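Selorm Tsikata
@selormtsikata

1/ My feed has decided I need to know that microwaves "kill" the nutrients in vegetables. Third time this month, same green infographic, no source on it. I went looking for the source.

2/ The version going around says Stesance, a wellness newsletter, "found" that microwaved broccoli loses nearly 300 percent of its vitamins. Read that again. You can't lose more than all of something.

3/ I wrote and asked where the number came from. Got a reply from a Yayra Nutsugah, very polite, who sent me a link to a blog post. The blog post links to the newsletter.

4/ What does heat do to vitamins? Some of them, vitamin C for one, break down when you cook them. In a pot, in an oven, in a microwave. Some also leach into the water, and then you pour the water down the sink.

5/ So the things to ask are how long, how hot and how much water. A splash of water and a few minutes is a pretty gentle way to treat a vegetable. Boiling it for 40 minutes like my aunt does is another story (love you, Auntie). 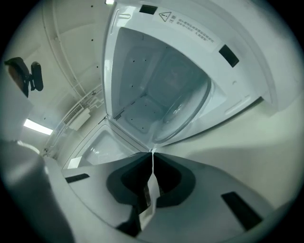 6/ "But the radiation." It's the same word people use for sunlight and radio. It heats the food. When the oven shuts off, there's none left hanging around in your peas.

7/ Things I would worry about: cold spots in leftovers, and plastic tubs that were never meant to be heated. Stir halfway. Use a dish that says it's okay. Boring, so no infographic.

8/ Kwaku Ofori asked if I'm being paid by an oven company. No. I'd also like to know who is paying for the Grollel "nutrient-safe" steaming pouches that show up right under every one of these posts. 9 dollars for 6 bags.

9/ If anybody has an actual study with an actual method section, send it and I'll read it. Araba Odoi sent one already and it was about reheating oil. Still reading it.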